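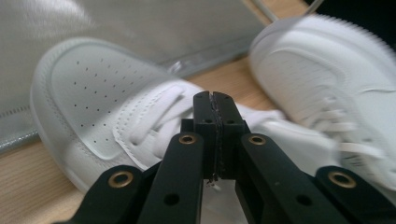 Paju hand gripper kit – worth the money?

rasa_dzene
Finally caved and bought the Paju hand-held gripper kit, the one with the two black fingers and the brass grommets in the linkage arms. 670 bucks landed, plus another 69 for spare tip pads. We're a tiny outfit in Utwood recording demos for a shoe-tidying task, so it's white sneakers all day long for me at the moment.

First impressions after 200 demos: I love it! Light enough that my wrist isn't cooked by lunch, and it closes square at the tips. Gripes so far are the pads, which go ragged along the edges, and the manual (one folded sheet, tiny grey print, good luck).

gumnut_mech
670 is steep for printed plastic and some rings. I've got the older Akley one and it does the same job for a lot less. What are the grommets even doing for you, apart from looking flash?

rasa_dzene
Less slop at the pivots, according to Paju. I haven't measured it, but my last gripper was wobbly by this stage and this one isn't, so I'm happy enough. Fair call on the price though.

Ehsan Rana
Had mine since July and I'd say gumnut is half right. For boxes and cups, save your money. Soft stuff is where I noticed the difference, laces especially. With my old one I'd pinch a loop and lose it every second go. How are you finding it in close, Rasa? My trouble is the arms bumping into whatever's next to the shoe.

rasa_dzene
Yep, same – the linkage spreads wide, so you need more room either side than you'd reckon. My little rack with the chrome rods and grey fabric is probably too close to the shoe, to be fair. I've started coming in over the laces and that's been kinder on my temper.

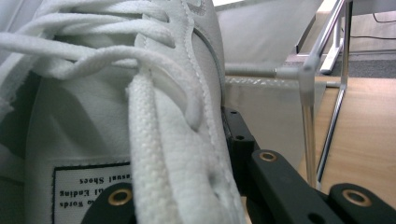
Re: Paju hand gripper kit – spare pads

gumnut_mech
OK, the lace thing has me curious. Still reckon 69 for pads is a rort. Can't you cut your own from sheet rubber?

Ehsan Rana
I did! Took me 3 goes to get the thickness right and they grip fine. The colour's a bit off, if anyone cares.

bratport_bev
Disagree on homemade pads. If you're sharing data with another lab you want the same tips everyone else has, otherwise you're forever arguing about whose demos are dodgy. Just pay for the pads.

rasa_dzene
It's only us using ours, so I might give the sheet rubber a whirl. Ehsan, what thickness did you end up with?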